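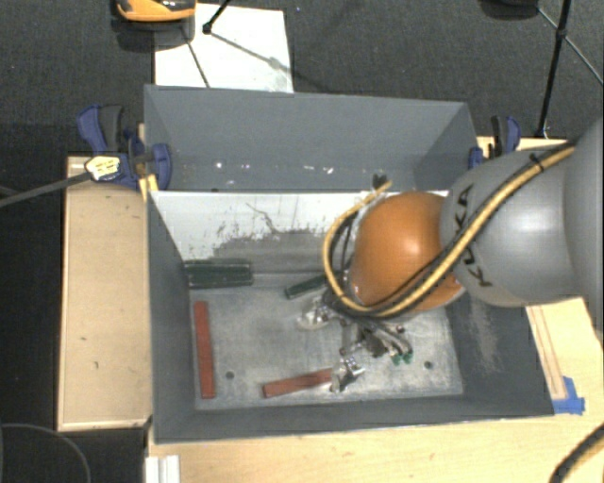
## The Fiftieth Showing

Sum-yee Wei held the remote and waited for the arm to behave. Birnuddale had promised the people at Sowerby that it would learn to pick up a block after 50 showings. She had done 49.

"It watches what you do," the man from Birnuddale said again, over the phone. "Then it does the same."

"It watches me miss," said Sum-yee.

She nudged the stick. The fingers went down by the red block near the front wall, a little to one side of where she wanted them. Two green ones lay at the back, and she had no hope for the one in the corner. Her own hand could have cleared the bin before he finished his sentence.

"Think of it as a pupil," he said.

She had taught pupils in Tirnska for years — most of them had copied her handwriting, faults and all.

"And if I'm bad at this?"

The line was quiet. "We usually suggest 96 showings, for beginners."

Sum-yee wrote 96 on the back of her hand, crossed out 50, and pressed the stick forward again.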